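Teleoperation Operator, Part-Time (Two Openings)

Hoston, on site

Pamemlow is hiring two part-time operators to guide robot arms through everyday table tasks. You sit at a station, move a pair of hand controllers, and the two arms on the other side copy what you do. Each run is recorded and used to train the arms to do the task without a person. No robotics background is needed. Most of our current operators came from kitchens, warehouses, dental labs and sewing shops.

A shift is four hours, morning or afternoon, Monday through Friday. The morning shift starts at 8:30 and the afternoon shift at 1:15. You need to be available for at least three shifts a week, and we would like people who can stay through June.

What the work is like

You will be given a task sheet with a start position, an end position and a list of objects. A usual task is short: open a box, put something in it, close it, pass an item from one arm to the other, set a container back in its place. You do the task, reset the table, and do it again. A full shift is 90 recorded runs for short tasks and fewer for long ones. The current set, called Salameh, needs 3,072 accepted runs before we move on to the next one.

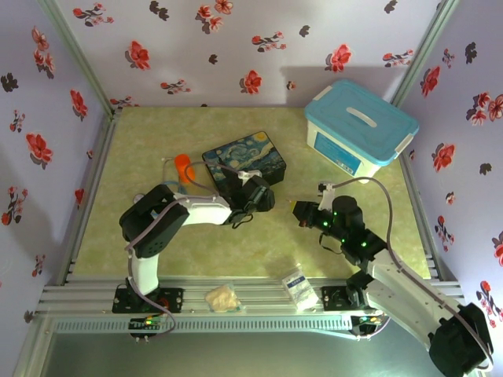 Objects are swapped between blocks of runs, and so are their positions. Small, soft or slippery things take longer to get right than rigid ones, and new operators should expect to drop them. A dropped item does not end the run if you can pick it up again with the arms. If you can't, mark the run as failed and start over. We keep failed runs, so please label them correctly.

Training takes three paid days. On the first day you work next to Kanini Okoth, who runs the operator floor, and learn the controllers and the stop button. On the second and third days you do practice runs that are not added to the set.

What we need from you

Steady use of both hands, separately and together
Normal or corrected vision, with good depth perception
Comfort with sitting and repeating the same task for up to 50 minutes between breaks
Basic computer skills: filling in a form, naming a file, reading a log
Ability to lift 20 pounds when stations are being set up

Experience with video editing, sewing, model building or lab work is useful but not required. Left-handed applicants are welcome. The controllers are the same on both sides.

Pay is $24 an hour, including training days. Parking is free behind the building.

How to apply

Send a resume or a short note about your past work to Liis Ramanauskas at Pamemlow, and say which shifts you can take. Put "Operator 219" in the subject line. We will invite applicants for a 40-minute paid tryout at a station. Tryouts are held on Friday afternoons in January.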